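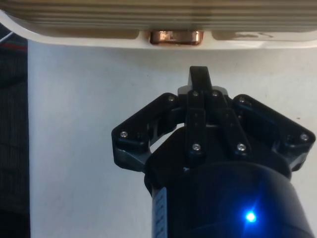
How much does the spacing of rain gauges change the daily rainfall total reported for a small watershed? In the Bettencourt Creek drainage, dropping from 15 gauges to 4 changed the daily total very little during steady winter rain and a great deal during summer thunderstorms.

Home | Projects | Reports | Archive | Contact

Submitted 12/01/2020

1. Background

The Bettencourt drainage lies between the Skiltden ridge and the Fellska road. Elevation rises from the creek mouth to the ridge, and the upper slopes are mostly pasture. Daily rainfall is used by the county to set culvert sizes. The present estimate comes from two gauges, both near the road.

2. Method

Fifteen plastic wedge gauges were set on posts in open ground, away from trees and roofs. Each was read once a day at the same hour. The record covers 148 days. Missing readings were left blank and not filled from neighboring gauges.

Daily totals for the area were computed by Thiessen polygons in the Juka mapping package. The calculation was then repeated with subsets of 4 gauges and 2 gauges. Subsets were drawn at random, except for one set that was fixed to the present road locations.

3. Results

Frontal storms gave nearly the same total for every subset. Convective storms did not. On several days in August the road gauges recorded no rain while the ridge gauges recorded a moderate fall. The fixed road set read low on most wet days, including days with steady rain, which suggests an elevation effect.

4. Sources of error

Wind was not measured. Wedge gauges are hard to read near the bottom of the scale, and small totals should be treated with caution. One post near Skiltden leaned after a storm and was reset; readings before the repair were kept and flagged in the data table.

5. Further work

A second season with one recording gauge on the ridge would allow storm timing to be compared with creek level at the Fellska road culvert.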